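Notice to Residence Staff, Lolmont House
February 16, 2023

Door service at Lolmont passes today to the Gekeck units. Sunil Sarkar, who has held the post of doorman for 7 years, is reassigned to the review desk. Staff are asked to study the rehearsal views below before their first shift.

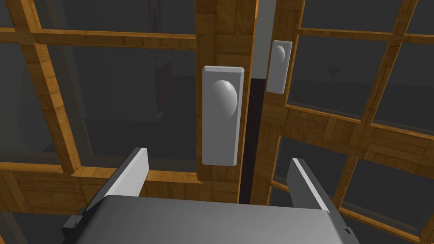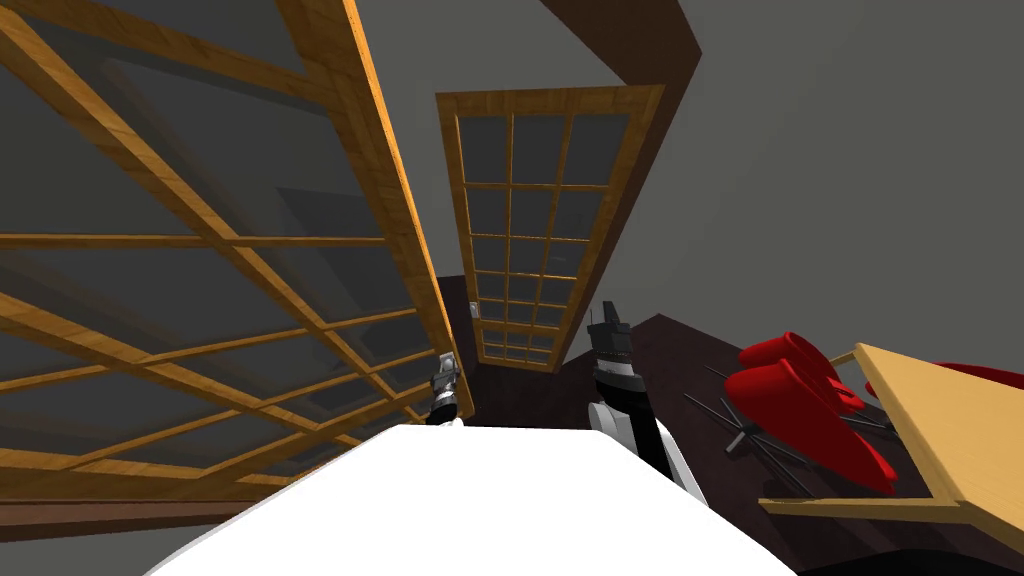
## Remarks entered by the review desk

Mr. Sarkar has read 1,607 rehearsal logs since December. He reports that the gripper comes to the white knob squarely and with its fingers well apart. He would have listened first – a guest in tears, he writes, needs a moment before a door is opened.

Ms. Hirose replied that the units have no setting for this. Mr. Sarkar asked that one be made.

## Decision

A pause will be added, its length to be chosen by the review desk. Mr. Sarkar has requested a chair near the glass doors, within hearing of the hall. The request is granted – he may keep his gloves.

Shahnaz Munshi
Office of the House Manager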